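CAN IT DO THE CHORES YET? Pre-use inspection and readiness checklist, two-finger gripper
Site: Culolton test kitchen
Date: July 29, 2021
Inspector: M. Goh
Sheet 3, replaces the January one, which had tea on it

Part A: the tool

1. Finger mounting holes free of cracks. PASS.

2. Brass bushings seated, no play in the linkage. PASS. Best-made thing in the building, kettle included.

3. Fingers open fully and close without scraping. PASS, after a second go. First go sounded like a drawer full of forks.

4. Emergency stop within reach of a seated adult. PASS. Londdale's unit had its stop behind the fridge and I still bring it up at meetings.

5. Guard against pinched fingers (human). FAIL. There's a sticker. A sticker is not a guard. Carried over from January, when I wrote the same thing in capitals.

Part B: the work area

6. Table clear between the fingers before starting. PASS. Bare wood. I have not seen my own table in that state for years.

7. Netting kept out of the linkage. WATCH. Mesh near moving arms wants an eye on it all day long. If it snags, stop and cut it free. Do not tug.

8. Cables off the walking route. WATCH. Coil them and hang them up, please. I have asked nicely.

9. Glare. WATCH. Pale surfaces and strong light are hard on cameras and harder on inspectors.
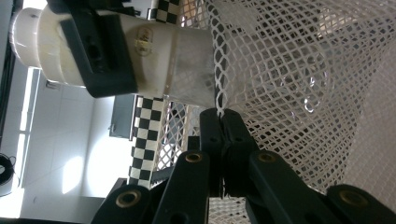
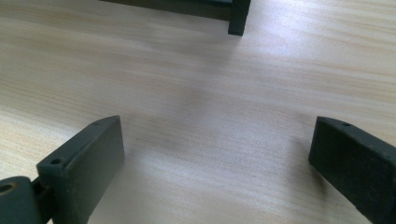

Part C: chores, scored as I would score a new starter

10. Wipe down a table. PARTIAL. Covers the middle beautifully and has no opinion on corners. My son works to the same standard.

11. Pick up something soft and holey, such as netting. PARTIAL. Gets hold of it well enough. Letting go is a separate skill, and so is knowing which bit you've got.

12. Pick up something see-through. FAIL. Pacheco's brochure promises 2000 hours between faults. I'd like to know if missing a tumbler counts as a fault or as a rest.

13. Fold anything. NOT ATTEMPTED. See item 5.

14. Put things back where they came from. FAIL, though I've never had a pass on this from anybody.

Overall: fit for supervised use. Keep one adult per gripper, which does rather spoil the sums. Item 5 to be fixed before the next visit or I'm taking the fuse home with me.

Comments on this sheet

Melur Goh: You're too hard on item 12. We ran the Naseck one on clear plastic for a fortnight and it got most of them once we turned the overhead lights down. Corners I'll give you. We ended up teaching it to do the edges first and the middle last, and it takes twice as long but nobody has to go round after it with a cloth. On item 5, we bought a proper hinged cover for 200 quid and the arguments stopped. Happy to send you the drawing if your lot will fit it.

Reply from inspector: Send the drawing. Item 12 stays a fail until I see it done with the lights on.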